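Can I keep things on top of an air purifier?
Asked in Home & Appliances, 2301 views, 2 answers

We moved the big floor purifier next to the table in April and now the top of it gets used as a shelf. Usually it's a pack of tissues, sometimes mail. The air comes out of a long slot on top. It still runs and I don't hear any difference. Is this bad for it, or am I worrying over nothing? The room is small, so there isn't another flat spot near the table. We also have a wastebasket standing in front of it.

Answer from Indrek Urbonaitė, Drorham

Keep the slot clear. A small pack of tissues won't break anything, but whatever covers the vent cuts down the air coming out, and light plastic can shift around when the fan goes to high. Mail is worse. It lies flat and covers more.

The wastebasket matters too if your intake is on the front. If the front panel is full of small holes, assume the air goes in there and pull the basket off to one side. Check the manual for the clearance your model needs. Mine wants a good gap in front and I had it pushed up against a couch for most of a winter. The filter was gray on one side only.

Also wipe the top with a dry cloth. Glossy panels show every bit of dust. 

Answer from kivi400

mine has had a plant on it for 2 years no problems
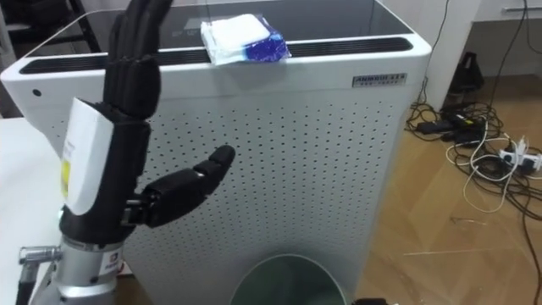 Related questions

How often should I vacuum the pre-filter?
Wastebasket smells even with a liner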